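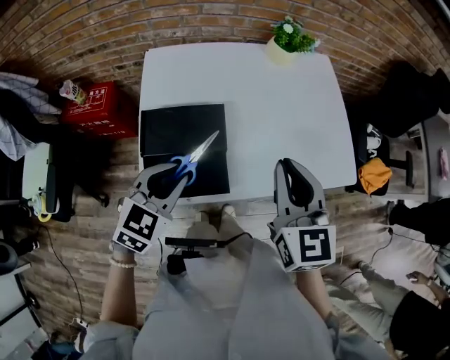 The Brick Room at Vondusport: A Small Gallery

I have been wanting to put this page together for months! If you've been following along you know I can't stop talking about the downstairs room at Vondusport, the one with the brick, and people keep writing to ask what it looks like. So I finally picked a few pictures and wrote a little something to go with each. I meant a line or two. You know how that went.

Quick background if you're new. Vondusport is the old sports supply building at 147 Tanner Street, and we've had two rooms in it since last spring. The upstairs one is storage and I will spare you. The downstairs one is over 1000 square feet with a wood plank floor in a really warm brown, and it's where all the good stuff happens: paper days, the mending table, the Saturday drop-in, and lately a lot of plain old desk work from people who like the light. When we got the keys there was beige paneling on the long side. We pulled off one sheet to look for a leak, found brick, and by dinner the rest of it was down too.

Table first, because it's my favorite thing in the building. White, square, nothing fancy. I like a white table for paper work since you can see every scrap you've missed, and I like that it's square, so there's no head of the table and you can work from whichever side you want. The flat black pad lives on the left half. Scissors, glue lids and anything pointy go on the pad, and the white part stays free for whatever you're making. Put the blue-handled scissors down on black and you can find them again from across the room!

The little potted plant has a few white flowers on it, which makes me ridiculously happy. The pot is cream colored and sits near the far edge so that no one catches it with an elbow. I was told the variety and I wrote it on a piece of tape and then I lost the tape, so please don't ask.

And yes, the red box over by the wall with the white Chinese characters and the line drawings is still there. I love that red next to the brick and I'm not moving it.

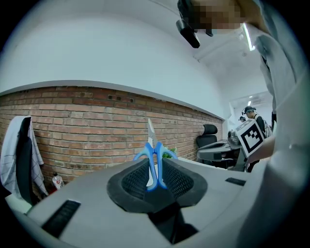 MORNAU, July

Scissors against brick. Bright blue handles, narrow silver blades pointing straight up, the wall behind, and a few green leaves poking in down low. I've had it as my desktop background all week.

We have owned a lot of scissors in this room. There was a big heavy pair that everybody fought over and a box of tiny ones from Bado that were adorable and couldn't get through cardstock. My own requirements are pretty simple: long blades, loops roomy enough for a winter-sized hand, and a color loud enough that they don't go home in somebody's tote bag. Blue does it for me. We bought paper in a pack of 500 sheets for the July session (strips, stars, those long accordion folds that take over the floor) and the next order is already in, so cutting things up is clearly not going out of style in Mornau.

Now the wall. Look at how much of it there is! It's a reddish brown overall, with pale mortar lines, and up near the top you'll find a row of small dark recesses. I've heard three theories about those from three different neighbors. My money is on old vents, Cui from the print shop upstairs says they held beams, and the third theory involved pigeons. If you grew up around here and know, write to me.

The pale gray ledge along the top of the brick is the bit I'd copy if I were doing a room from scratch. Above it everything goes to smooth white plaster, walls and ceiling both, and the ledge gives your eye a clean place to change over. We talked about putting books up there and decided against it. Best meeting we ever had, very short.

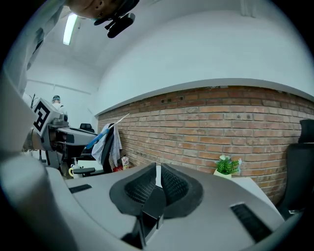
Photo: Tímea Csizmadia

Plain white ceiling, one long fluorescent light glowing away. I was all set to hate that light. I had a whole folder of paper lanterns picked out! Then we spent a few evenings working under it and I put the folder away, because it's bright and even and you can match thread at eight at night without walking to the window. The lanterns may happen over the door someday.

The brick goes more orange in this one, which is exactly what I mean when I tell people it won't sit still. I tried to match it for a poster and gave up after the fifth swatch.

Also, say hello to the dry branches off to the left. Just a few thin ones, and I think they earn their spot as much as any fresh bouquet would. They don't need water, they don't need turning, and they look great against white. If you want to try it at home, go thin and go sparse, and take out one more than feels right.

Black office chair: comfortable, rolls nicely on the planks, and beloved by everyone who does the long cutting jobs. I used to push for stools all over the room because they tuck away. After an afternoon of accordion folds I switched sides.

More pictures once the shelf is up by the door and the second batch of paper has arrived. If there's a corner you'd like to see closer, leave a note below and I'll add it to the list. The drop-in is still Saturday, kettle goes on at ten.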